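How Magnets Sort Scrap Metal

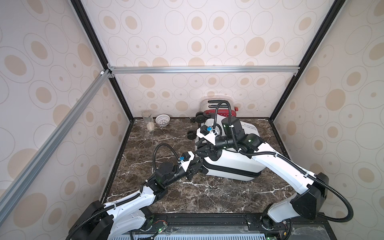 Drustemari, Sep 5, 2021

When a can goes into the recycling bin, it usually travels with a lot of other things. There might be a soup tin, a drink can, a bottle lid, a bit of foil and maybe a broken toy. All of them get tipped into the same truck. Somebody, or something, has to sort them out again.

One of the best tools for the job is a magnet.

What does a magnet pull?

A magnet has a force around it that you can't see. This is called a magnetic field. When some metals come close to the field, they get pulled in.

The metal that matters most here is iron. Steel is made mostly of iron, so magnets pull most kinds of steel as well. Soup tins are steel. So are nails, paper clips and most car bodies.

Other metals don't stick to a magnet. Aluminium doesn't, and neither do copper, brass, gold or silver. Most drink cans are aluminium, so a fridge magnet will slide right off them.

People who work with scrap have two names for these groups. Metals with a lot of iron in them are called ferrous (say "FAIR-us"). The rest are non-ferrous. The word comes from ferrum, the old Latin word for iron.

The magnet over the belt

At the Gunivik scrap yard, the metal is first broken into small pieces. The pieces drop onto a long moving belt. Above the belt hangs a big magnet with a second belt wrapped around it.

As the pieces go past, the steel ones jump up and stick to the underside of the top belt. The top belt keeps moving and carries them off to the side. Once they are past the magnet, nothing is holding them up any more, and they fall into a bin.

Everything else stays on the bottom belt and keeps going.

The top belt at Gunivik runs across the bottom one at an angle of 90 degrees, like the two lines in a plus sign. Some yards set theirs up so that both belts run the same way. Both ways work. It depends on how much room there is in the shed.

Magnets you can switch off

The magnet on your fridge is a permanent magnet. It works all the time. That's fine for holding up a drawing, but it would be a nuisance on a crane. The crane could pick up a load of steel and then have no easy way to put it down.

Cranes often use an electromagnet. This is a coil of wire wrapped around a piece of iron. When electricity runs through the wire, the iron becomes a strong magnet. When the electricity is turned off, the iron stops pulling and the load drops.

The crane driver swings the magnet over a pile, switches it on, lifts, swings across to a rail truck and switches it off. You can hear the crash from a long way away. Nobody is allowed to walk under the load — not even for a second.

What about the aluminium?

A plain magnet can't pick up aluminium, but a spinning magnet can push it away.

When a magnet moves quickly past aluminium, it makes tiny swirls of electricity inside the metal. These are called eddy currents. The swirls make a small magnetic field of their own, and that field pushes back against the magnet.

Scrap yards use this to make cans jump. A drum full of magnets spins very fast inside the end of the belt. Plastic and glass just tumble off the end. Aluminium pieces get a shove and fly a bit farther, over a divider and into their own bin. The machine at Gunivik is called the Steria, after the name painted on its side, and it does this all day.

Why bother sorting?

Mixed metal is hard to use. If copper gets into melted steel, the steel can crack when it's rolled into sheets. It is very hard to get the copper out again once everything has melted together.

Sorted metal can be melted and made into new things many times over. Melting old aluminium also takes far less energy than making new aluminium from rock.

Try it yourself

You will need:
a fridge magnet
a paper clip
an aluminium drink can, empty and rinsed
a clean soup tin with no sharp edges
a few coins
a key

Before you start, make 2 lists on a sheet of paper. Call one "Sticks" and the other "Doesn't stick". Guess where each thing will go and write it down in pencil.

Now test each one. Move anything you guessed wrong to the other list.

Coins can be tricky. Some look like silver but have steel in the middle, and the magnet will grab those. Others won't move at all. Keys are often brass, even when they are a silver colour on the outside.

Keep magnets away from bank cards, and never put a magnet in your mouth. If you have very small, strong magnets at home, leave them for the adults.

Words to know

Ferrous: has a lot of iron in it.
Non-ferrous: has little or no iron in it.
Electromagnet: a magnet that works only when electricity is running through it.
Eddy current: a swirl of electricity made in metal by a moving magnet.
Scrap: old metal that can be used again.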